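Drana Study: Taking Part
Prosser Lab, Drandwood
Posted February 24, 2020

We are looking for 50 people to help us find out whether a robot's practice in a simulated kitchen tells us anything useful about how people would judge its work. You don't need to know a thing about robots. If you have ever winced while someone else loaded your dishwasher, you have the right instincts!

What the study is about

Drana is our method for scoring household robots before they go anywhere near a real home. The usual way to score a robot in simulation is to write down a goal (the mug ends up by the coffee machine, say) and have the computer check whether the goal was met. It's quick and it's cheap, and it misses a great deal. Two runs can both pass the check when one of them looks calm and careful and the other makes you want to leave the room.

So we ask people. In our first round, viewers watched pairs of short clips and told us which run they would sooner have in their own kitchen. We gathered 4000 of these choices and trained a small model to predict them. The part that thrilled us was how often viewers agreed with each other on runs that the goal check couldn't tell apart. They cared about how a cup was held, how close the arm came to the furniture, and whether it dithered before letting go.

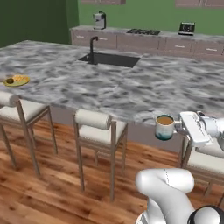

The second round asks a harder question. We want to know at what point in a run people make up their minds, and what changes them. For this we need fresh viewers, which means that anyone who took part in the first round can't join this one (sorry – we loved having you, and we will write to you about the next study).

What you would do

You would come to our viewing room in Drandwood for one session. After a short warm-up you'd watch simulated kitchen runs on a large screen, with a slider under your hand. Push it up when you feel happy with what the robot is doing and pull it down when you don't. There are no right answers, and we really do want your gut feeling. Every run is paused part of the way through, and we ask you what you think the arm is about to do next. Then it plays on to the end and you give it a final mark.

You will see 200 clips in all, most of them only a few seconds long, split into blocks with breaks between them. Tea, coffee and biscuits are in the corridor. Most of the tasks involve cups, plates, small boxes and worktop machines, and some of the runs go badly on purpose.

At the end there's a chat with one of us, which we record as sound only. In the first round these chats gave us some of our best ideas. One viewer pointed out that she forgave a slow robot far more easily than one that changed its mind, and that remark is now the basis of a whole block of clips.

Who can take part

Anyone aged 18 or over who can see a screen comfortably, with glasses or lenses if you wear them. We'd be very glad to hear from people who cook a lot, people who hardly cook, and people who have had to relearn kitchen jobs after an injury or illness. If the slider would be awkward for you, tell us and we'll set up a foot pedal or a large dial. The room has step-free access.

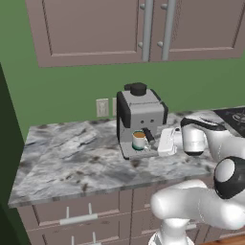 Will I be working with a real robot?

All the runs in this study are simulated, so you'll be watching a screen the whole time and there is no robot in the viewing room. A later study at our Anwood site will use a real arm, and you can ask to be put on the list for it.

What we do with your answers

Your slider data and marks are stored under a number, and your name is kept apart from them. You can stop at any time, and you can ask us to delete your answers up to the end of August. After that they go into the shared set, which we plan to release together with 1000 of the clips so that other groups can test their own scoring methods against real opinions.

You'll receive a gift voucher as thanks, and we pay local travel. Everyone who takes part gets a plain-language write-up of the results before it goes out anywhere else.

How to sign up

Fill in the short form on the Drana page, or ring the lab's front desk and ask for Awuor Nyanda, who looks after bookings. Evening sessions fill up first. For questions about the method itself, ask for Dennis Mosoti – he built the scoring model and is always happy to talk about it, so leave yourself plenty of time.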